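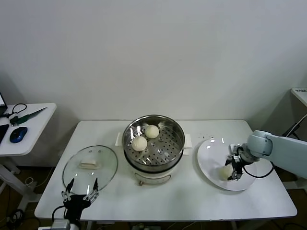

Bun station, lid off. Two in the steamer, one on the plate.

Search entries Go

Notebook > Kitchen line > March

Lid goes flat on the left, plate on the right, same as the Derkero sheet. Grip force down from 400 to 200 – the higher setting left dents.

Mawuli Dramani used to plate all 110 lunch buns by hand. Now he loads trays and checks the plates, and says his wrists are better but the standing is duller. Wants to swap with the Gotance counter at 11. Fine by me, need to ask them.

To do: shorter cable on right arm, wipe table between runs.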